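Questions I get about buying secondhand furniture

I've been fixing up and reselling old furniture as Nestness for a few years now, and my inbox fills up with the same questions every February, when people start moving. So I put the answers in one place.

Do you deliver?

Yes, anywhere in Lalwood and out as far as Mnguni. It's $22 for anything one person can carry and $71 for the big stuff, because then I have to bring my friend Vusumuzi Ndlovu and he likes to be paid (fair enough!). Stairs are fine up to the third floor.

Can I see a piece before I pay?

Please do! The workshop is behind the tile store on Gridow Street. Send me a note first and I'll move things out where you can walk all the way around them. Bring a tape measure, and write down how wide your front door is before you leave home. 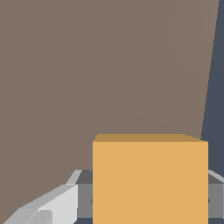
I also tell people to bring a cushion or a curtain from the room it's going into. Browns are tricky - I've seen a dresser look almost gray in my shop and come out orange in somebody's bedroom.

How long will you hold something?

Two days with no deposit. After that I need 22 percent down and I'll keep it for you until the end of the month. If you change your mind I keep the deposit, sorry.

What do you finish tables with?

Mostly hardwax oil. I rub in 2 thin coats and leave a night between them. Gerrit Wuyts taught me that when I was renting a corner of his garage, and he'd still say I use too much. Wipe up wine quickly and you'll be okay. If you want something tougher for a family with little kids, ask me about varnish before I start.

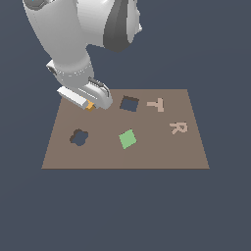

Will you buy my old furniture?

Sometimes. I'm always after small desks and nightstands, and I almost never have room for wardrobes. Email me the measurements and tell me about any wobbles, smells or woodworm. I try to write back by 3 in the afternoon the next day.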